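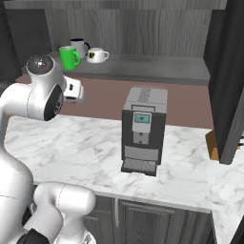
Mac Suibhne Facilities Help Desk
Ticket category: Plumbing and Water Supply
Location: Flerkberg House, shared kitchen, second floor
Reported by: Abla Matar, Tenant Services
Priority: Normal
Status: Closed

Summary of request
Low flow at the kitchen faucet, hot side only. Cold flow is normal. The tenant reports that filling a kettle from the hot side takes several times longer than it did in October. No leaks reported. The restrooms on the same floor are not affected.

Log

8:40 a.m. Ticket received and assigned to the plumbing team. The tenant was asked to confirm whether the problem is present at all times of day.

9:15 a.m. Tenant reply: "The flow is weak all day, including before the other offices open. It became noticeable in the first part of November, after the water was shut off for the work in the basement."

10:30 a.m. Technician on site. Aerator removed and inspected. Light scale found and cleaned off. Hot flow unchanged with the aerator removed, so the aerator was ruled out as the main cause.

10:50 a.m. Shutoff valves under the sink checked. Both fully open. Static pressure measured at 60 psi on the cold side and 60 psi on the hot side. Equal static pressure with poor flow on one side points to a restriction near the fixture - most likely the supply hose or the cartridge.

11:20 a.m. Hot supply hose disconnected and run into a bucket from the valve. Full flow at the valve. Hose flushed and found clear. Cartridge is therefore the suspected part.

11:35 a.m. Faucet identified as a Jirnow single-lever model. Cartridge not carried on the service vehicle. Part requested from Umen, the building's contract supplier. Faucet reassembled and left in service. Tenant informed.

2:10 p.m. (following working day) Replacement cartridge received. Water isolated at the sink valves. Old cartridge removed. Grit and small flakes of scale found packed in the hot inlet port, consistent with debris loosened by the basement shutoff. Faucet body flushed, new cartridge and seals fitted.

2:45 p.m. Hot and cold flow tested and found equal. Connections checked for leaks with the water running and again with the faucet closed. None found.

Resolution
Cartridge replaced. No charge to the tenant, as the fault falls under the base building agreement for repairs below $300.

Follow-up
A note has been added to the shutoff procedure: after any planned interruption, the kitchen lines on each floor are to be flushed with aerators removed before the water is returned to tenants.

Tenant confirmed by email that the ticket may be closed.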